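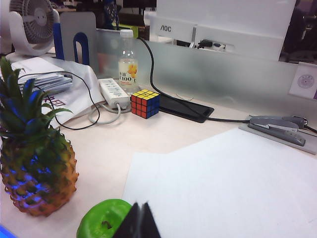

*Pineapple and green apple on a desk, with papers behind.*

**Progress report: Sumness School Fruit and Vegetable Program**
To: Keisha Castellanos, Grants Office, Omska Fund
From: Hatem Abou Zeid, program manager
5 January 2019

This report covers the first term of the program, from the start of deliveries in September to the winter break. The spending sheet is attached separately.

## Deliveries

Deliveries started one week later than planned. The cold room at the Clanine depot failed its first temperature check, and we did not want to send out fruit that had been stored there. The landlord replaced the door seal and the room passed on the second check. We made up the missed week by adding an extra drop before the break, so schools received the full number of boxes in the agreement.

We are now delivering to 21 schools. The agreement called for 20. The extra school is Clanine North, which asked to join after a neighboring school had signed up. It is on the same van route and adds no fuel cost.

In total, 1,457 children are enrolled. Boxes go out twice a week and are handed over at the school kitchen door before the first bell. Where a school has no kitchen, the front office signs for them.

## What goes in the boxes

Apples, pears, carrots and bananas make up most of every box. Once a month we add something the children may not get at home. So far that has been pineapple, kohlrabi and persimmon. Pineapple was the most requested item on the feedback cards. Kohlrabi came back mostly uneaten from the younger grades, although two schools asked for it again after serving it grated with lemon.

Whole pineapples are a problem for schools with only one member of kitchen staff, because of the cutting time. Lama Majali, who runs purchasing, has a price from our supplier, Zaki, for peeled and cored fruit. It costs more per serving but produces less waste at the school. We would like to try it at six schools next term and compare.

Bananas arrived too green on three occasions in the fall. Zaki credited us for two of those deliveries. The third is still being discussed.

## Classroom sessions

Othmane Kabbaj and Hanane Mahrous led the classroom sessions between them. They held 201 sessions, mostly in second and third grade. A session lasts one class period and covers washing, cutting and tasting, with a short take-home sheet. Teachers asked for the sheet in more languages. Arabic and Spanish versions are done and French is being checked.

Fourth and fifth grade sessions are behind. Several schools moved them because of testing, and we expect to catch up by spring. If we don't, I will ask in the next report to carry the hours into the summer program.

## Spending

Food costs came in slightly under budget, mainly because of the late start and the apple price. Van costs were over. The older van needed a new clutch, and we rented a replacement while it was in the shop. I would like permission to move $2,000 from the printing line to the vehicle line. Printing will not need it, as most schools now copy the take-home sheets themselves.

No other changes to the budget are requested.

## Problems still open

- Two schools have not returned their signed delivery logs for the last month of term. Hanane is collecting them in person.
- The allergy list is kept by each school in its own format. We have sent out one standard form and have most of them back.
- Box returns are poor. We are losing more of the plastic boxes than we planned for and may need to reorder before the end of the year.

## Next term

Deliveries restart the first full week of classes. The trial of cut pineapple will begin in the second month, if you approve it. Othmane will send the new session calendar to your office once the schools have confirmed their dates.

You asked about a site visit. Any delivery morning works for us, and the Clanine route has the most schools close together. Please let Lama know which one you prefer so she can tell the kitchens.

Hatem Abou Zeid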